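About Tustier

Tustier is a laundry and linen service in the Hindar district. Doğukan Gezer opened the first shop in a former bakery with two washers and a counter. Aslı Ersoy joined the next year to run pickups, and the two have owned the business together ever since.

Today we wash for 268 households and 40 small businesses, mostly guesthouses, salons and dental offices. Household orders are kept separate from start to finish. Colors are sorted by hand, and we use unscented soap unless you ask for something else.
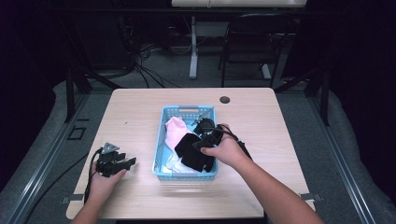

Where to find us

The main shop is at 206 Bilgin Street, next to the post office. Our second counter, inside the Gikham market hall, takes drop-offs only. Both open at 7 a.m. Orders left before 10 a.m. are ready the next afternoon, except comforters and rugs, which take a day longer. The main shop closes for two weeks in January.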